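4. Linking a Bank Account and Setting Up Withdrawals

Applies to: Vovmont merchant console, revised 19 Oct 2021

Complete Section 3 (Business Profile) before starting. The account holder name entered in this section must match the legal name in the profile exactly, including punctuation and any suffix such as Inc. or LLC. A trade name will not pass the check unless it has been added under Profile > Other Names.

4.1 Before you start

You need the routing number, the account number and access to the account's transaction list. Only checking accounts can receive withdrawals. Savings accounts can be linked as a backup funding source but will be grayed out in step 6 of 4.2.

The console user must have the Owner or Finance role. Users with the Cashier role can see the Banking tab but cannot save changes.

4.2 Linking the account

1. Sign in to the console and open Settings > Banking.
2. Select Add Account. If the button is missing, sign out and sign in again with an Owner or Finance login.
3. Enter the routing number. The bank name fills in on its own. If the wrong bank appears, stop and check the number against a check or a bank letter, not a deposit slip.
4. Enter the account number twice. Pasting is turned off in the second field.
5. Select Send Test Deposits. Vovmont sends 2 small deposits to the account, normally by the next business day.
6. When both deposits show in the bank's transaction list, return to Settings > Banking, select Verify and enter the amounts in cents. Set the account as the withdrawal account if required.

Note: The amounts may be entered in either order.

Caution: Three wrong entries lock the account link. A locked link can't be reopened. Delete it and start again from step 2.

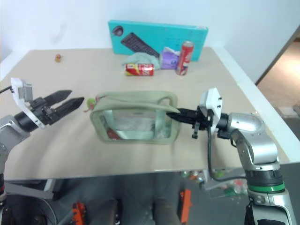
Avcı: Our bank shows the test deposits as one combined line. I entered the total in the first box and zero in the second, and it was refused. Opening the line's detail view gave the separate amounts, and those went through.

Combined lines are a display setting at the bank. The console accepts only the separate amounts. If the detail view does not give them, ask the bank for an itemized list for that day. Test deposits expire after 30 days and must then be sent again.

4.3 Choosing a withdrawal schedule

1. Open Settings > Withdrawals.
2. Choose Daily, Weekly or Manual. New merchants start on Weekly.
3. For Weekly, choose the day on which withdrawals are sent. Funds reach the bank later than this, depending on the bank's own posting times.
4. Enter a Minimum Balance if you want to keep funds in the console to cover refunds. Leave it at zero to send the full available balance.
5. Select Save. The change takes effect with the next withdrawal. One already marked In Transit keeps its old settings.

Only cleared funds are sent. With an available balance of $1,818 and a Minimum Balance of $500, the withdrawal is $1,318 – pending card sales are left out until they clear.

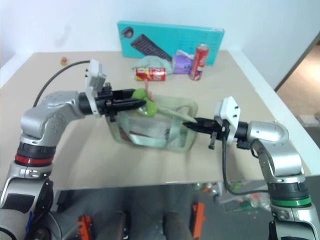

Withdrawals that fall on a bank holiday are sent on the next business day. Two daily withdrawals may then be joined into one and will appear in the bank's list under a single reference. Both dates are kept in the console report.

4.4 Forken terminals

Merchants taking payments on a Forken terminal must also close the batch each day. Sales in an open batch do not count toward the available balance.

1. On the terminal, press Menu and select Batch.
2. Check the total against the day's receipts.
3. Select Close and wait for the printed slip. Do not turn the terminal off while the slip is printing.

Automatic closing can be turned on under Batch > Timer. It was added in the September update. Older terminals show only Close and Reprint until updated. 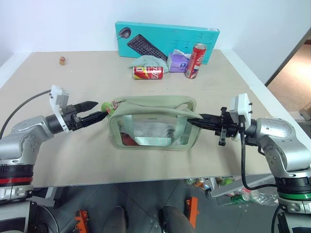

If a batch fails to close, wait 30 minutes and try again. Repeated attempts within that time return code B4 and have no effect on the batch. Sales stay stored on the terminal – do not run them a second time.

4.5 Replacing the account

Link and verify the new account first, then set it as the withdrawal account, then remove the old one. Removing the only verified account pauses all withdrawals. Clukar bookkeeping exports keep the old account label until the mapping is changed under Exports > Accounts.

Continue with Section 5, Refunds and Disputes.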